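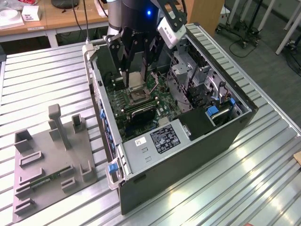
One arm at the socket, Ondden open day, Ridgeway building

Fokville Reuse and Refurb list archive
Subject: Re: Ondden open day, who's going?
From: Meinir Wynne
Date: 27/06/2023
In reply to: Tavion Castellanos

Tavion, I went, and so did Baoshan. Your message is at the bottom for anybody who joined after you sent it. I'll take your questions in the order I can answer them, which isn't the order you asked them.

First the success rate, seeing as everyone who got the flyer has been repeating it. The 97 percent is real in the sense that a person said it out loud and there's a spreadsheet behind it. I asked Mei Pettigrew, who was running the demo, what counted as one attempt. An attempt starts when the tower is already on its side, the panel is already off and the arm is already over the board. Anything a human does before that is "prep" and anything a human does after an arm stops is "recovery." If a person steps in and the run carries on, it goes down as a pass with a note. I asked how many passes had notes. She said she would have to look it up, and she was nice about it, but I haven't heard back.

We did 1779 desktops at our place last year, and I don't think the step Ondden is timing was ever the slow one. The slow part is finding out what's wrong. After that comes the dirt, then the screw some previous owner rounded off. None of that was on the table in Tiluvstead. I looked into the case when they let us up close and couldn't see any dust worth mentioning, and I can't remember the last time I opened a donated tower and could say that.

On the fixtures. You asked whether the robot "knows" where the parts are. Some of the time it's told. They print a gray plate with holders on it, and the parts go in the holders, so the arm goes to the same place for them each time. I have no objection to that, we've got foam trays that do the same job for people. But somebody has to design and print that plate, and somebody has to load it. Dzifa Baidoo (she does their hardware) told me a new plate for a new family of parts takes her a day or two if the first print is good. Our pallets come in mixed. You know what they look like. 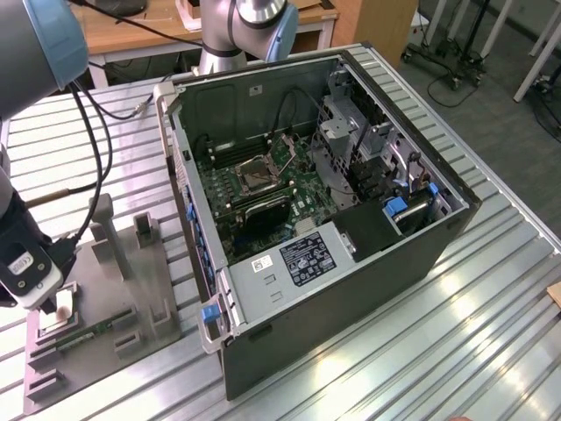
What I wanted to know before driving out there was how much of a real teardown they would show with no edits. We got three runs in the time I was there. The task was swapping small modules and doing the step around the processor, and they took it slowly, which I give them credit for, because the video on their site is sped up and doesn't say so. I spent most of a run standing as near as they allow while one arm had a beige part in its fingers over the little green board in the fixture, and the case next to it had the socket open, lever up, pins area bare. That's the moment I'd be nervous letting a new person near the bench, never mind a gripper. One thing dropped on an open socket and the board is scrap. I asked Dzifa what the arm does if it loses its hold right there. Her answer was that it's programmed to stay away from the socket when it's carrying something, and that the camera checks the grip. Fine. I would still like to see it dropped on purpose, and they didn't want to do that in front of visitors.

Second run, it stopped. An arm went for a module, paused, went again and then sat there until Mei cleared it from the laptop. That took long enough for Baoshan to go and get coffee. He thinks I'm being too hard on them over it, and I'll let him say so himself.

Cost. No price was given. What they did say is that the cell makes sense above 2000 units a month of "similar construction." I don't know a shop on this list that does that in a year, let alone of one model. When I said so, the talk moved to leasing and sharing a cell between shops - which means trucking towers to Tiluvstead and back, and I would want to see the fuel in that spreadsheet too.

Things I liked, so you don't think I went there in a mood:

The towers they picked have blue tabs and latches in the case, so you aren't hunting for a driver for every drive. If manufacturers hear from robot people that this matters, maybe they will listen, because they never listened to us.

They log every run with video, including the bad ones, and Dzifa showed me a bad one when I asked.

Nobody claimed it could do laptops.

My vote is still that we don't put the grant money into the pilot this round. They have another open day in September and I'd go again if they agree to one condition: we bring the machine. Straight off a pallet, lid on, as it comes. If they say yes to that I'll happily report back with a different tone.

Meinir

----- Original message -----
From: Tavion Castellanos
Subject: Ondden open day, who's going?

Hi all,

Ondden is opening up their workshop in the Ridgeway building for visitors and I can't make it. Could whoever goes please find out:

1. What the 97 percent on the flyer is 97 percent of
2. Whether the robot knows where the parts are or gets told
3. What it costs, even a ballpark
4. If it works on anything other than the one kind of desktop

I think we should be open to this. A lot of us have sore wrists. But I'd like answers before we vote on the pilot.

Thanks,
Tavion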